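Small Countertop Shelves and Spice Storage: Your Questions

By the Zurkora Kitchen Desk
Tuesday, August 6, 2024

We get a lot of letters about the little shelves people stand on a counter or a table to keep their jars and tins together, and after a while we noticed that the same handful of questions kept coming back. So we've gathered them up, with the answers we usually give, and you're very welcome to write in again if yours isn't among them.

Do I really need a shelf for a few jars and tins?

Maybe not! If everything fits in a drawer and you're happy with the drawer, please leave it alone. But if you cook most evenings and you're forever pushing the tea aside to get at the paprika, a low shelf with a wooden top and thin metal legs is a lovely thing to have. It lifts the things you use most up to where you can see them, and it hardly takes up any of the table.
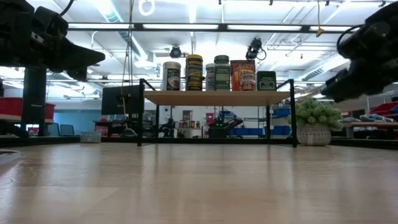 The other thing people like about a shelf like this is that it can be moved. You can carry it to the other end of the kitchen when you have company, or turn it sideways when you're rolling out dough and want every inch of table you can get.

How should I line things up?

We go by how often we reach for something, with the everyday salt and pepper at whichever end is closer to the stove. Some readers swear by the alphabet, and good for them, but in our kitchens it has never lasted past September. Tall canisters and short tins can share one row perfectly well – just keep the labels facing front, and don't let a second row build up behind the first or you'll be back where you started.

What about the space underneath?

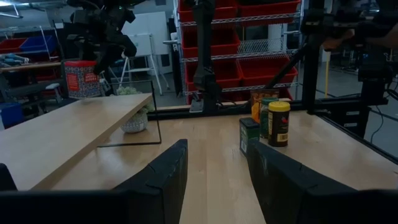 Most people ask this because the Plondix shelf and the Gajdoš shelf are both sold without a basket or drawer, and the gap looks like such a waste. We'd say don't rush to fill it. Try it for a week or so with one thing only, something you'd be glad to look at while the kettle boils. A small leafy plant in a white textured pot sits very nicely under there, with a bit of the foliage showing above the back of the shelf, and it does soften all that metal. Do bring it out for some daylight now and then, and water it at the sink so the wood stays dry.

How do I clean the whole thing without making a day of it?

Take everything off and put it on the table, wipe the shelf with a damp cloth and a drop of mild soap, and dry it straight away. Then wipe each jar before it goes back, paying attention to the lids, where the greasy dust likes to settle. Set aside 30 minutes the first time. If the wood has started to look thirsty, we use Estus board oil, 2 thin coats, and let it sit overnight before anything goes back on.

Is it all right to leave some jars off the shelf?

Of course it is. Whatever you're cooking with tonight can live on the table until supper's done, and a shelf with a little room left on it is much easier to put things back on.
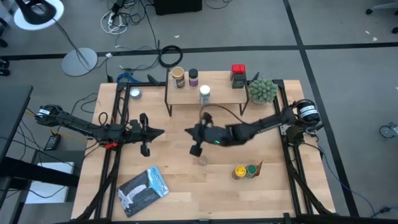 Yellow lid and green lid side by side on the table, with a few more jars up on the shelf.

Can I keep spices next to the stove?

Close by is fine, but right beside the burner is too warm and too steamy for them. Three feet away is plenty, and a spot out of the direct sun is better still. If you've already had a jar go hard and lumpy on you, break it up with a fork, give it a sniff, and if it still smells like something, go ahead and use it.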